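3.2 The table, the paper and the chairs

I should say something about the room before I get to the folding results, because I spent far more of August thinking about furniture than I ever planned to. Our study was on small paper tasks done sitting down: lining up a sheet, creasing it, holding a corner flat while the other hand does something else. You'd think any table would do for that. I thought so too, and I was wrong for most of the first week.

We started at the Brirkstead site on a narrow desk with a dark top. People kept their elbows tucked in, and the sheet kept ending up half over the front edge. So we moved the whole thing to the Mestton room, which has a big white table with space beyond it and a carpeted floor. Ingvar Ingvarsson (he ran most of the sessions, and has very firm opinions about tables) wanted nothing within arm's reach except the task materials. I went along with that, mostly, and I'm glad I did.
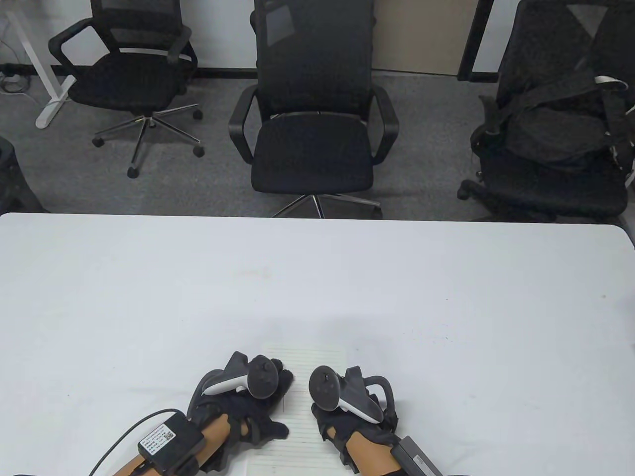

The paper took longer to settle. Plain sheets were our first choice, and they were fine for folding but hopeless when we asked people to put something down in a given spot. Where is "a third of the way up" on a blank page? Ruled paper fixed a lot of this. The lines are faint enough that folks don't fuss over them, but they give the eye something to come back to, and we could say "follow the lines" and get a sensible result nearly every time. Behrouz Shahbazi tried a heavier printed stock as well, which he liked for its stiffness and I disliked for the same thing. We kept the lighter one for everything reported in this section.

In all, 26 people did the paper tasks, and each of them did 15 trials. I had hoped for 36 people! Scheduling got the better of us, and four of the people we did sign up wanted mornings only, when the room was taken. The tasks came in a fixed order — alignment first, then placement, then folding — and I'd shuffle them if I did it again. By the time people got to folding they were comfortable with the sheet, and I suspect that flatters our folding numbers a bit.

Now, a white sheet on a white table is a funny combination. I worried about it a lot beforehand. The printed lines help, but the outer edges of the page are easy to lose, especially when your own hands are sitting over the corners. Several people told me afterward that they had gone by feel along the edge and only used their eyes for the middle of the page. For placement we wanted a target that would stand out, so we went with something small and brightly colored and stopped worrying about that half of the problem.

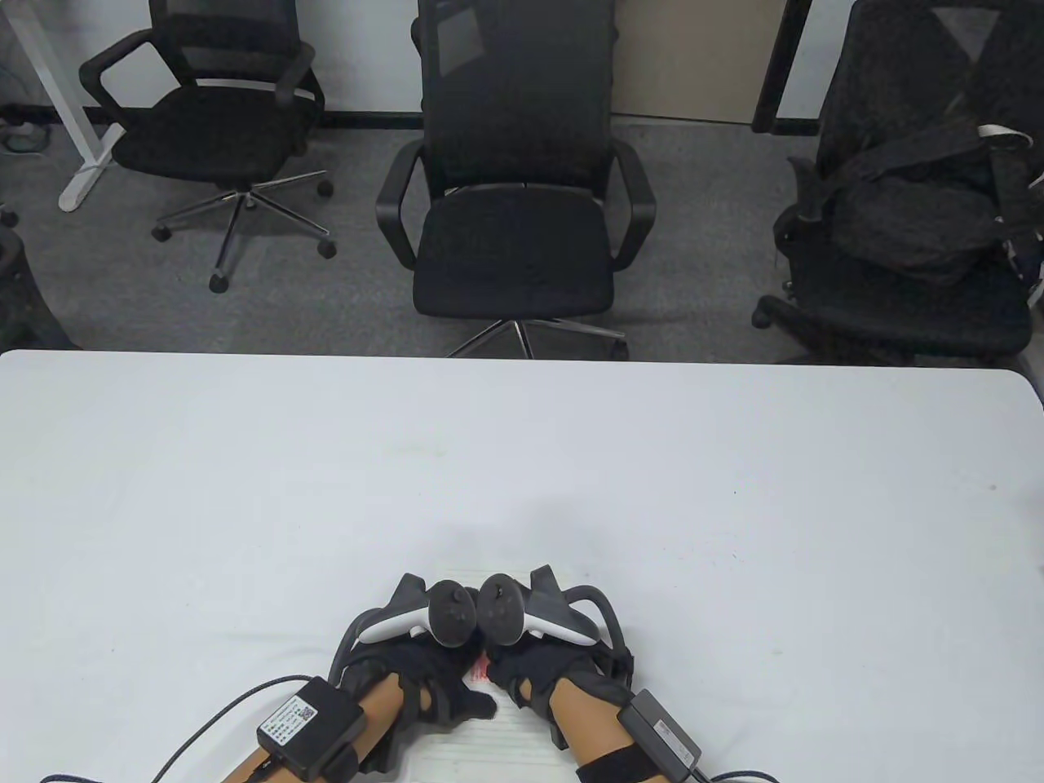 What I did keep worrying about was posture. Zheng's seating guide, which we followed loosely, would have you sit well back with your forearms supported, and for paper work I just don't think people do that. They lean in. They bring both hands together over the page and stay there, even between trials when they've been told they can relax. We let them. Median time for a single placement stayed under a minute for everyone, and the longest fold took 56 seconds, from a man who apologized the whole way through and then produced the neatest crease of the entire study.

Light mattered more than I'd guessed. On a pale surface a soft shadow can look a lot like the edge of a sheet when you're up close, and two of our coders disagreed over exactly this kind of boundary in the close views. We ended up having them mark those stretches as unclear and move on.

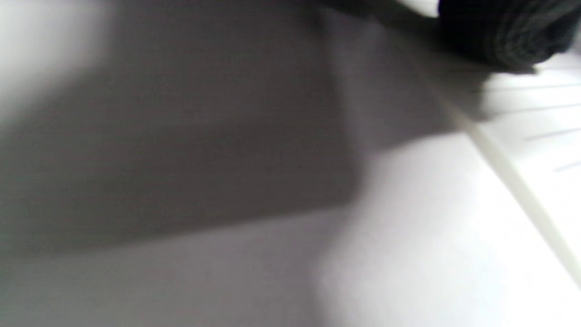

Figure 4. Close view of a pale surface, out of focus, with broad gray shadows.

Leaving the unclear stretches out didn't change the order of the three tasks by difficulty. Placement was easiest, alignment came next, and folding was the hardest by a good margin, fixed order or no fixed order. I had bet Ingvar a coffee on alignment coming last, so that's one I owe him. The Omden comparison in Section 3.3 uses the same sheets and the same trial order, but on a smaller table, and the differences there are mostly in where people rested the hand they weren't using.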